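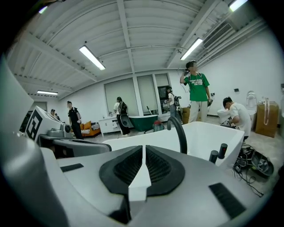
I have been wanting to write about baths for weeks, and now that we've finally picked one I'm going to do it properly! For anyone who missed the January post, we are turning the old box room upstairs into a bathroom, and I have become the sort of person who lies awake thinking about taps. My heart is completely set on a freestanding tub. Plain white, smooth rim, black gooseneck tap arching over the edge, a pair of black control knobs along the side - simple as anything, and I could look at it all day. I love black against white in a bathroom. It makes even a very ordinary shape look crisp, and it goes with a white toilet without any fuss.

Hanan thinks I should have gone for chrome (she has chrome everywhere and it does look lovely, I'll give her that), but I had a black tap in my last flat and a quick wipe with a soft cloth kept it smart. The water round here is hard, so we'll see how I feel in a year.

Now, the practical bits. Measure your stairs! Our landing turns sharply at the top and the first bath I fell for would have missed by 12 cm. Gerrit came round with his tape and a big sheet of cardboard cut to size, and we walked it up to the top like a pair of removal men. Great fun, and it saved us a very expensive mistake. He also had a look at the joists and wants one extra support put in before anything heavy goes up there.

I've left a gap of 9 cm behind the bath so I can get a mop in. My aunt's is pushed right up to the wall and she has lost more flannels down there than I can tell you.

Next up is the floor. I'm torn between pale tiles and something warmer underfoot, and I have samples from Plumel propped all along the skirting board - every time I walk past I change my mind. Votes in the comments, please!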